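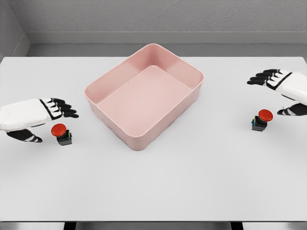 Consuelo Mateos
Lecturer in English, Hanness College

Reading the Novel, Handout 4
The unreliable narrator: Patricio Soler, The Clalville Ferry

For the seminar you need to have read to the end of Part Two (page 163 in the Oswood paperback). If you have an older edition the page numbers will not match, so go by the chapter headings.

1. Who is speaking?

Soler gives the whole of Part One to Benítez, the ticket clerk, who tells us about the night the ferry did not come back. He speaks in the first person and in the past tense, and he is writing many years later. Keep two people separate in your notes: the young clerk who stands on the quay and the old man who remembers him. The old man knows how things ended. The young one doesn't, and Soler moves between them without marking the change, sometimes inside one sentence.

Look again at the opening chapter. Benítez says he locked the office at nine. Twenty pages later he hears the nine o'clock bell from his stool behind the counter. Neither statement is corrected. A first-time reader will probably miss it, and I did too.

2. Kinds of unreliability

The term covers several different things and essays often run them together. A narrator may lie on purpose. He may be mistaken about the facts. He may report the facts well enough and judge them badly, as a child narrator often does. Or he may leave something out, and this last kind is the hardest to prove from the page.

Benítez is usually discussed as a liar. Telmo Montoya's essay (in the course reader) argues this firmly and rests most of the case on the passenger list. I find it persuasive on Part One and much weaker on Part Two, where Benítez has no reason left to lie and still gets things wrong. Read the essay before the seminar and mark one place where you disagree with it.

3. The passenger list

The list is given in full at the end of chapter six. Some points to look at:

The spelling of the widow's name changes between the list and the inquest.
Benítez copies the list out by hand, and we never see the printed one.
The captain is missing from it. Is that an omission, or would a captain not be listed anyway?

Wen-hsiung Tu's short piece on documents in fiction is useful background. He suggests that readers trust a letter or a list inside a novel more than they trust the voice around it, even when the same character has supplied both.

4. Part Two and the second voice

Part Two brings in the daughter, in the third person, and the style changes with her. Sentences are shorter and there is far less weather. It is tempting to treat this as the true account – many reviewers did. But the narrator of Part Two knows only what the daughter knows, and most of that came from Benítez.

Compare the two descriptions of the quay at dawn. Make a note of any word that appears in both.

5. Written work

Commentary on one passage from Part One, 511 words at most, quotations included. Choose a passage of no more than 100 words and copy it at the top of your sheet (it does not count towards the total). Write about how the passage works. Plot summary will not earn marks.

Hand in at the February seminar, before 10 a.m. Algirdas Priedītis is taking the second group and will collect theirs separately.

Next handout: endings, and Part Three.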